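Hand-held gripper (home-built)

Updated in March, by Zohreh Ranjbar
Last updated: Tuesday, 9:40 pm

A hand-held gripper is a robot's hand with the robot left off. You hold it, you squeeze it, two fingers close on something, and a camera mounted on the tool records the whole business so that an arm can learn the motion later on. I've been building them for a while now, first on my kitchen counter and then at the shared workshop on Ismail Street, and this entry covers the kind I know, which is the printed two-finger kind. If you came looking for suction cups or the big industrial stuff, there's a separate entry for those and it's a lot more grown-up than this one.

Name and versions

Everybody at the workshop calls ours the Stindard. It started as a typo in a file name (I meant "standard," as in the standard finger) and by the time I noticed, Mercedes Quintero had already put it on the parts bins with the label maker. So there's the Stindard, and there's the Trarnosus, which is Mercedes's longer-reach version with a different base. The two share fingertip pads and hardware and almost nothing else. You can't swap the arms between them! I have tried and I have cracked an arm trying.

Older pages on this wiki mention a Premex gripper. Same family, earlier design, with a single spring in the handle. There may still be one in the cabinet by the laser cutter.

How it's put together

Each finger is a base piece, a shaft and a pad. The base stays with the handle and the shaft swings on it. The pad sits at the far end, angled in so that the two inner faces meet more or less flat when you squeeze. I say more or less because mine never met flat until I quit printing them lying down. Print the pads standing up, slow, with a brim, and let them cool on the bed before you go at them with a scraper.

The joints run through brass eyelets. I love these things. We used bare plastic holes on the first set and they went oval so fast that the tips wandered all over the place, and then Mercedes turned up with a bag of eyelets left over from a tarp project and that was that. They press in with a bench vise and a scrap of soft wood on each side. If one goes in crooked, don't hammer it straight, pull it and start over with a fresh one.

Pads have small holes for screws, so a worn one comes off without taking the finger apart. Tighten until the screw just stops and then leave it alone. Printed threads don't forgive you.

For filament I use matte in whatever dark color is cheap. Matte matters more than the color does, in my experience. Our first glossy set threw little highlights right into the camera and half the footage looked like somebody was signaling a ship. Dark fingers also stand out nicely on a pale object, though you'll hate them the day you try to pick up a black sock.

Handling cloth

Cloth is the hard part and it's also the part people ask me about most. A block or a cup has a width, so you open wider than the width, go in, and close. A blanket has no width at all. You have to make your own thing to grab, and the way to do that is with a ridge: fingertips down on the fabric, a bit apart, then bring them together and let the cloth bunch up between them.
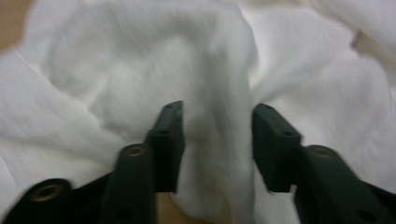 A ridge of white cloth between the fingertip pads.

Fluffy fabric is the easiest to start on, and I'd tell anybody new to start there. It piles up into a nice fat fold with hardly any persuasion and the pads have plenty to hold. Dish towels are next. Then T-shirts, which slither, and then bedsheets, which I still can't do reliably and would rather not discuss.

A few things I've picked up along the way, in no special order. Come down with both tips at the same time, or the first one to land drags the cloth off to the side and you end up chasing it. Don't press hard! On a thin cloth you'll only pinch the tabletop, and the tips will skid. Keep the motion slow at the start of the squeeze, slower than feels natural, and then you can speed up once the fold is standing. And lift straight up for the first couple of inches before going anywhere sideways with it.

Slow also helps the recording. Fast hands make smeary video, and with a white fabric under bright lights the folds can wash out altogether, so there's nothing left in the picture to tell you where the ridge was. I turn off the overhead by the sink and use the two lamps with paper over them. (Baking parchment, if you're wondering. It holds up fine with LED bulbs. Don't try it with anything that gets hot.)

Recording a session

My last long session was 193 grabs, and I kept 70 of them. That sounds awful but I'm picky about the ends: I want the tips open and clear of the cloth when the clip starts and open again when it finishes, and I forget that constantly when I'm tired. Mercedes is much better at it and keeps nearly all of hers. She also stops every so often to shake the cloth out and drop it fresh, and I've started doing the same, because if you don't you're basically picking up the same wrinkle all evening.

The folder for the whole project holds 918 clips at the time of writing. They're sorted by fabric and then by who was holding the tool, since we squeeze differently and it shows up when you play them side by side. I come in from above. She comes in at a slant, a bit like someone picking up a cat.

Wear and repairs

Check the pads first. The inner faces polish themselves with use and start to slip, and a few strokes with medium sandpaper brings them back. Do both sides or the fold creeps toward the rough one. After the pads, wiggle each shaft sideways. A tiny bit of play is okay. If you can hear it click, the eyelet has loosened in its hole and you need a new shaft, and I'm sorry, those are the longest print of the lot.

Lint gets into the joints, especially from fleece and towels. I go at it with a dry toothbrush. Please don't use oil, it grabs every fiber in the room and turns into a sort of felt, and I spent an entire evening picking that out with tweezers.

Cost

Our last full set came to 18 dollars in filament and hardware, and that leaves out the camera, which I already had, and the eyelets, which were free from the tarp bag. The bag is getting low. If you buy eyelets new, take one printed finger along to the store and test the fit, because the sizes on the packets refer to all sorts of different measurements and I've been burned twice.

Still to write: a section on the handle spring, and a proper parts list for the Trarnosus. Mercedes says she has one on paper somewhere.

Comments (4)

dovetail_jo: The standing-up tip for the pads saved me. Mine were bowed like bananas. What layer height are you using?

Zohreh Ranjbar: 0.2 for everything, and I drop to 0.12 for the pads if I'm not in a hurry. I'm usually in a hurry.

kp_bench: Has anybody tried gluing rubber on the inner faces? I had bicycle tube on mine and it gripped great on T-shirts but wouldn't let go of fleece.

Mercedes Quintero: Tried it, same problem, peeled it off. And the parts list is in the blue binder, second shelf, help yourselves.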